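About Orkitz

Orkitz is a language school for adults. We teach Polish, Spanish, Portuguese and English to people who need a new language for work, for family or for daily life in a place they have recently moved to. The school has two sites. The main building is in Linduvside, across from the old tram depot, and the second is in Pravia, where courses run from September to June.

The school began as an evening program for hospital staff. Nurses and orderlies who had arrived from abroad were expected to speak with patients within weeks, and the courses open to them were written for university students. Our first teachers put together their own lessons, built on the phrases used on the wards: how to ask where it hurts, how to explain a form, how to take a message by phone. Several of those lessons remain in the first-year course, with changes made over time by the teachers who use them.

Enrollment and classes

Orkitz enrolls 1,000 students each year across both sites. Most attend in the evening, from 6:30 p.m., and a smaller number come in the morning after taking children to school. Each new student meets with a teacher before being placed in a class. The meeting includes a short conversation, a reading passage and a piece of writing on a familiar subject. Students who find that their class is too easy or too difficult may ask to move at any point in the first month without paying a second fee.

Classes follow a set course book through the first year. From the second year on, teachers choose their own readings, which have included rental contracts, recipes, bus notices, local election leaflets and short stories. Grammar is taught at every level and is reviewed in writing each week.

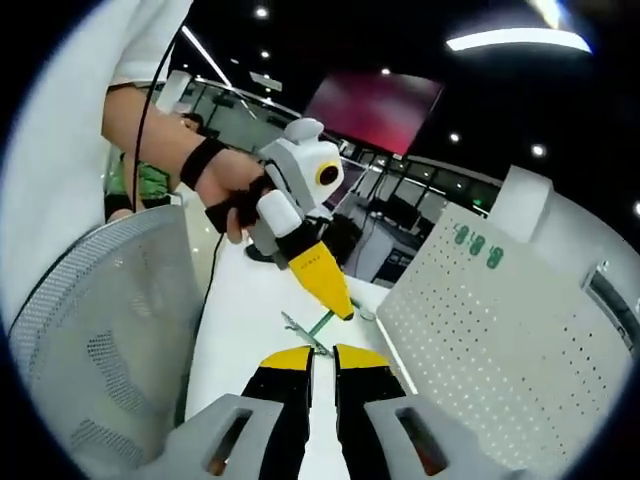

Speaking practice takes up half of every lesson. Students work in pairs for most of this time and change partners often, so that they become used to different accents and speeds. Teachers take notes during pair work and go over common mistakes with the whole class before the lesson ends.

The Piątek Sessions

The Piątek sessions are open conversation evenings held at the Linduvside site throughout the school year. They take their name from the Polish word for Friday, the evening on which the first of them was held, and have kept it through several changes in the timetable. Students at all levels may attend, as may former students and neighbors who wish to keep up a language they once knew. No registration is needed. Tea is provided, and the library remains open until 9:00 p.m.

Fees and support

Fees are set once a year and are posted in June. They cover tuition, printed materials and use of the library. Course books are sold at the front desk at cost, and used copies are available when students return them. The school sets aside 100 places each year at a reduced fee for students who are out of work or caring for a relative. Applications for these places are reviewed in July and are kept private.

Our teachers

All teachers at Orkitz hold a teaching certificate and have learned at least one foreign language as adults. New teachers observe classes for a full term before leading their own. Staff from both sites meet in August to review the courses and to agree on readings for the coming year.

Visiting the school

Visitors are welcome at either site during office hours. Those who wish to sit in on a class should ask at the front desk, where staff will suggest a suitable group. The Pravia office is closed in July and August, and questions about its courses are answered from Linduvside during those months.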